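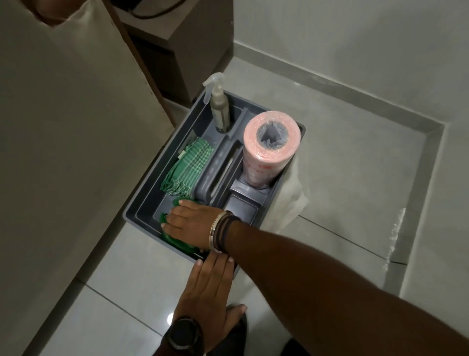 Do I have to do the edges by hand before the robot's first run, one reader wanted to know, when the whole point of buying the thing was to stop crawling around on my floor? Yes, I'm afraid you do, and I grumble every time too. But it's only for the first map and after a reset, and it makes a bigger difference than any setting in the app.

Section 5: Getting the floor ready for the Karakaya

I run a Karakaya on glossy tile at my place in Clorville, so everything in this section comes from that kind of floor. If you have carpet, skip to the next section. You'll need a few cloths, a dry towel, a spray bottle with whatever cleaner your tile maker is happy with, and something to carry it all in (I'd be up and down the hall all morning otherwise).

1. Send the robot back to its dock and switch it off with the side button. Pausing it in the app isn't enough, it will wake up and come looking for you.

2. Pick up anything loose on the floor, cables especially. The side brush loves a cable.

3. Start in the corner farthest from the door. Spray the cloth, never the floor, and keep the spray well away from the dock.

4. Fold or bunch the cloth so it gets right into the line where the tile meets the baseboard. Work along one wall, then go back to the corner and do the other. The side brush is round and the corner is square, so whatever you leave in there stays in there.

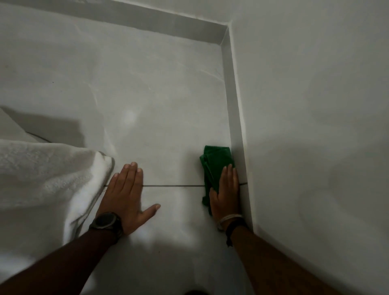
Then go over the same stretch again with a dry part of the cloth. Damp grit is the worst thing you can leave for the edge sensor. It gets flicked up onto the little window under the bumper, and the next thing you know you've got error 17 and a robot turning circles in the hall.

Note: If error 17 comes up anyway, switch off, tip the robot onto its back on a towel and wipe the window with a dry cloth. No cleaner on the window, please! Mine went cloudy that way and I had to order a new one from Genavetti (part 895, two screws, easy enough to fit).

5. Do the open floor last, backing toward the door. You can be quick about it, the robot will handle the middle perfectly well by itself. 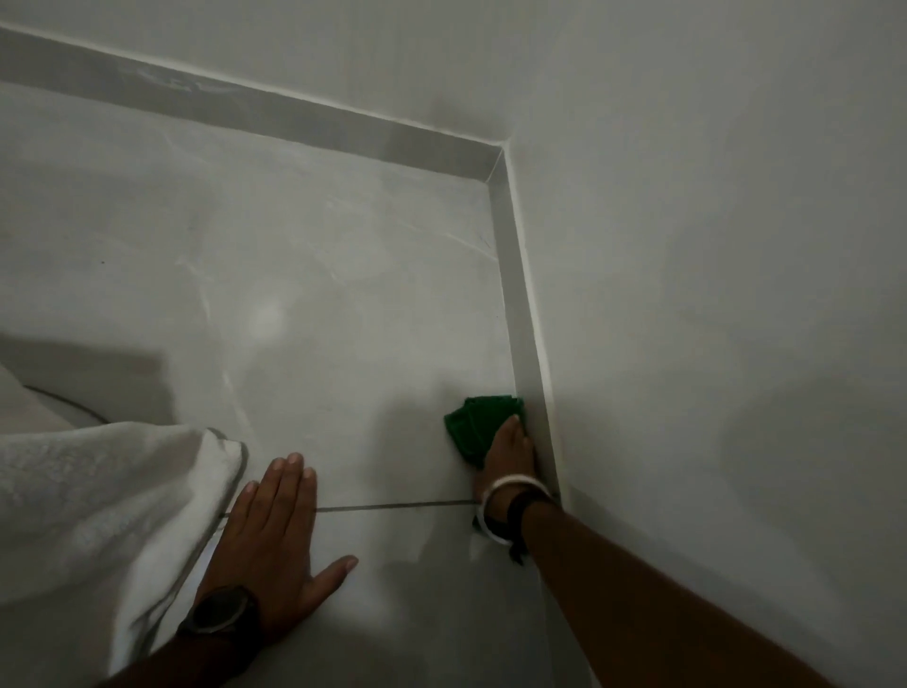

Fig. 3. Wiping with a green cloth where the floor meets the right-hand baseboard.

6. Leave the floor to dry for 90 minutes. I used to cheat on this and got wobbly maps, with a hallway that bent to the left.

7. Switch the robot on at the dock, open the Drunness app and choose New Map. Keep the doors the way you normally have them, and stay out of the room until it docks again.

Caution: Shiny tile and low sun don't mix. With light bouncing off the floor, my Karakaya decided there was a drop in the middle of the room and refused to cross it. I close the blinds for the mapping run and open them afterward.

Caution: Don't let it loose near a step or a raised ledge until you've drawn a no-go line there. The line has to be saved before you leave the map screen, or it disappears.

I do my edges again on a Saturday if the map starts losing its corners. Brushes and filters are in Section 6.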